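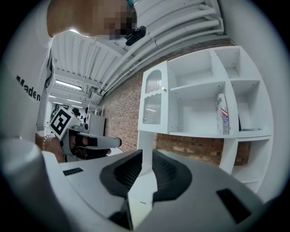
I've been meaning to write up the handoff clip results since February, and I kept putting it off because every time I sat down I wanted to run one more thing first. So let's start with the question, which was Hok-lam Hsieh's before it was mine: when you teach a policy from clips recorded with hand-held grippers, how much does it matter what is sitting behind the work? We had always fussed over grip angle and timing and paid very little attention to the background. But a fisheye lens swallows everything. You point the thing at a pair of gripper fingers and you also get a brick wall, the white pipes up on the ceiling, a cabinet door with fluted glass, even a box with an American flag on it standing on a shelf. All of that goes into the training set, and the model is perfectly free to decide that the flag box is important.

Our first policy, which we called Flarero (Hui-mei Hsieh names everything, and I have stopped asking where the names come from), was trained on 1001 clips from one room. It did lovely work in that room. Then we moved it across the hall and it reached confidently for a spot a good hand's width to the left of the part, over and over, like my uncle looking for his glasses. I was pretty discouraged that afternoon, I'll admit it.

The usual fix is to go collect in lots of rooms, and yes, that helps, and if you have the people and the patience you should do it. We had three people and a very full spring. So what we tried, and this was Uldis Vītola's idea over a bad sandwich, was a two-part change. First, we kept the same room but asked everybody to wander. Start a clip facing the shelves, start the next one facing down the room, turn your body a little in the middle of a task if you can do it comfortably. Second, during training we blurred a random part of the outer ring of each picture, the bit where the lens bends things most, and left the center alone. The blur was different for every clip but stayed put within a clip. Changing it from moment to moment gave us a jittery policy, and I lost most of a week before I understood that.

The new one is Skeltero. We tested both policies across the hall on the same pick-up task, 52 tries each. Flarero managed 13. Skeltero got about three times that, and I made Hsiu-ying Chou check the log again before I let myself be happy about it (she was very patient with me). Back in the original room there was hardly any gap between the two, so as far as we can tell we didn't pay for it on home ground.

Now for the part I'm less sure of. When we tried the wandering clips without the blur, we got a good chunk of the improvement. When we tried the blur on the old, stand-in-one-place clips, we got a little of it, but the policy also became oddly slow to approach, creeping in as though it expected to be scolded. I think the outer ring was telling it something useful about how fast the hand was moving, and we had taken that away without giving it enough variety to learn the same thing from the middle. That's a guess! Hok-lam thinks it has more to do with how we picked the blur strength, and he may well be right, as he usually is about these things.

Emmett Brannigan wrote to ask whether the same trick would hold up with two grippers passing a part between them, when the other person's hand and tool keep drifting in and out of that same outer ring. I don't know yet. My worry is that the blur will sometimes land right on the thing you most need to see. We're going to try masking around the second gripper first, and if that goes nowhere I'll come back and say so.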